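# Dizon Wire Rack for Jars

The Dizon is an open rack of thin black metal rods, made for the table or the kitchen counter. It keeps jam, honey, mustard and other breakfast jars together in one place, so they do not travel to every corner of the kitchen. You can see each jar from all sides, and you can take one out without moving the rest.

We sell it from our shop at Fustier and we also use it in our own breakfast room, where it stands from early morning until the last person has eaten.

## What you receive

- One rack, fully assembled
- One clear base panel, already placed
- 4 small felt pads for the feet, in a paper bag
- A care card in English and Greek

Jars are not included. Many customers ask this by email, so I write it also here.

## Which jars fit

The base has space for 4 jars of the usual jam size. We tested it with the Zurisden jars that we sell in the shop, and with several jars from the supermarket. Square jars fit too, but they stand closer and it is a little harder to get the fingers between them. Very tall jars, such as those for whole pickles, will go in but they make the rack heavy on top. For these we recommend the Jornunier shelf instead.

Small jars for tasting, the ones that hotels give, can also be put inside. They move a little when you carry the rack, so please carry it with two hands.

## Where to put it

Our customer Châu Tạ keeps hers on the windowsill, with the spices. Most people put it at the back of the table, near the wall, and leave the front part free for the bread and the plates. This is also how we like it. When two tables are pushed together for a bigger breakfast, the back one is a good place for the rack, and the front one stays for spreading.
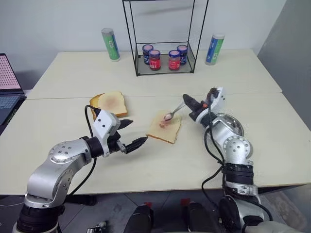
If you have small children, put the rack where they can reach the jars without climbing over the plates. Each jar should have its own spoon. A spoon that goes from the strawberry to the apricot will soon give you two jars of the same color, and the jam spoils faster when there are crumbs in it.

## Cleaning

Jam is sticky, and it will come on the rods sooner or later. Wipe them with a soft cloth and warm water with a drop of dish soap. Dry them right away. Please do not put the rack in the dishwasher, and do not use steel wool, it scratches the black finish. The base panel lifts out and can be washed in the sink like a plate.

If the jam has become hard, lay a wet cloth over it for 20 minutes and then wipe again. Thanasis Xenos from our workshop uses an old toothbrush for the corners where the rods meet.

## Spare parts and returns

The base panel can be ordered separately, under the number D-169. Felt pads we send free of charge, you only have to write to us. Unused racks can be returned in the original box. If a rod arrives bent, send us a photo and do not try to bend it back by hand, please.

For cafés and guesthouses that need over 100 racks, Trinity Ambrose prepares the offer and can tell you the delivery time. The next delivery to the shop is planned for March.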